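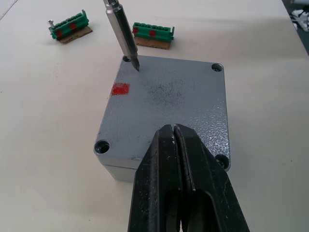
Wudico Community Help > Promo & Merch Buyers Group

Imprint on stress balls cracking after a few squeezes, reorder or refund?

Posted 10/15/25

We ordered 394 foam stress balls with a one-color logo for an open house in January. They came early, so I opened a carton to check. The print looks fine until you squeeze the ball, then thin cracks show up across the letters and bits of ink come off on your fingers. I tried balls from two cartons and got the same result. The supplier (Reselero) says this is normal for foam and that the order matches the proof I signed. The proof was only a drawing, so it doesn't tell me anything about the ink. Do I have a case for a reprint? Also, would a different print method hold up better? Our logo has a small line of text under it, if that matters.

oldmill_events

Some cracking is normal on foam, but ink that comes off on your hands is a different problem. Usually the ink was not fully cured, or they used a hard ink that doesn't stretch with the material. Ask them in writing which ink was used and whether it is rated for flexible foam. Send a short video of one being squeezed, plus photos of the carton labels so they can find the print run.

Check the claim window on your invoice. Many suppliers want defects reported within a set number of days after delivery, and opening one carton late can cost you the claim. Don't hand any out until this is settled – once part of the order is used, they will usually offer a partial credit at best.

For the reprint, pad printing with a flexible ink is the usual choice. Drop the small text or make it bigger. Fine lines break up first. And ask for a physical sample before they run the full quantity, even if it costs you 20 dollars.

bluecrate818

same thing happened to us, we just gave them away and no one cared. switched to the Nurmi pens the next year

tk_orders

I would push for the reprint. We had up to 70 bad ones in a batch from Irkano and they replaced them after I sent pictures. Different item though, those were rubber keychains. If they refuse, ask for the credit toward something with a hard surface, like a mug or a pen. Easier to print on and the small line of text will be readable.

paperclip_dana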